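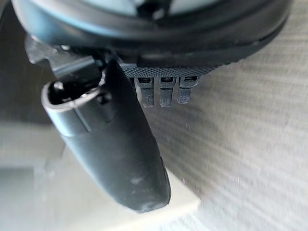 Knurled strip and the little tabs under it

limulent
Getting back into developing my own black and white film after 20 years away and I've already started a fight with my spouse over the bathroom. Question for the group: do you all still pre-soak? I'm shooting 400 speed film and I got faint streaks on my last roll. Posted this on 16th March in the beginners section and got zero replies, so trying again over here.

Gistton
Welcome back! I pre-soak everything, 2 minutes, plain water, same temp as the developer. Streaks are usually agitation though. How are you doing it?

limulent
Inverting for the first 30 seconds, then a few times each minute. Probably too gentle (I'm always scared of leaks).

demorska_dan
Going to disagree with Gistton, I quit pre-soaking years ago and my negatives look exactly the same. It's one more thing to mess up at 11 at night. Check your fixer before you change anything else. How old is it?

limulent
Uh. I opened it last May.

demorska_dan
Well there you go lol

Gistton
Old fixer gives you cloudy film, Dan, it doesn't give you streaks. Be firmer with the inversions and give the tank a good tap after each set. But yes, please also buy new fixer.

kyei_prints
I'm with Gistton on the agitation and with Dan on skipping the soak, so now you can both be mad at me. Do a short test roll of something boring, like the side of your garage, and change one thing at a time.

limulent
Garage it is. Fixer is ordered, will post scans when I've got them. The bathroom is still under negotiation.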